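The fault came back on Saturday, 25/07/2026, and this time I was sitting close enough to see how it begins. I wrote in June that our card sorting was finished. I must take that sentence back.

The task is simple to explain. The hand picks up a trading card in its sleeve, carries it to the cardboard organizer and puts it in a compartment. Titilayo Akande wrote the grasping part and I am responsible for the stop logic, so what follows is mainly my mistake. 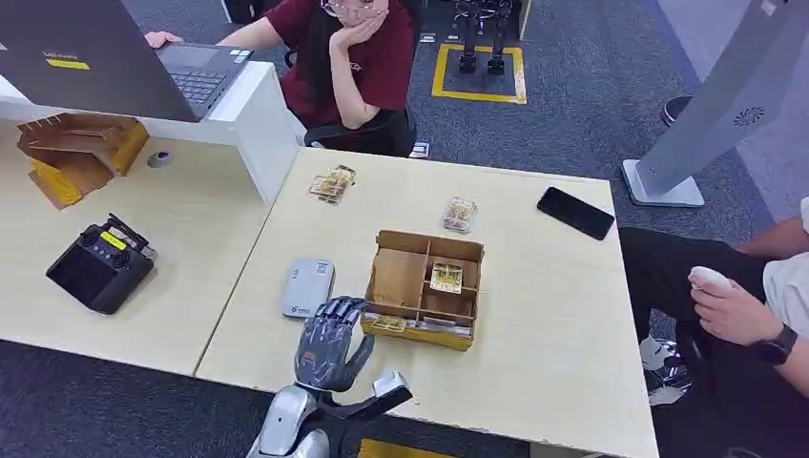

Dulten Robotics Club, Manipulation Team

On attempt 112 the fingers closed on a card and the controller reported "no object". By our rules the hand should then open and wait. It stayed closed, and the arm went down again to try a second pick with the first card still between the fingers. The card bent against the wall of the box. I pressed stop, and the arm needed 340 milliseconds before it was still. Our limit is 70.

A bent card is a small loss. But we often put our own hands on that table to arrange the cards, and a stop which comes so late is a safety matter. I did not sleep very well after it.

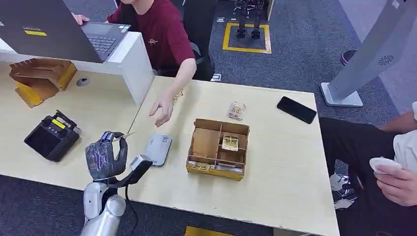
A card held between the thumb and fingertips.

Nnamdi Dauda read the log with me, all 582 lines. The stop command was waiting in the same queue as the finger readings, so when the readings became many, the stop had to wait for its turn. I have now given it a separate channel. The wrong "no object" message is a different problem and I have not solved it. I suspect the threshold is too high for something so thin as one card.

Until both are tested, our rule is that no person reaches over the table while the arm has power. Titilayo will repeat the test with the old sleeves first.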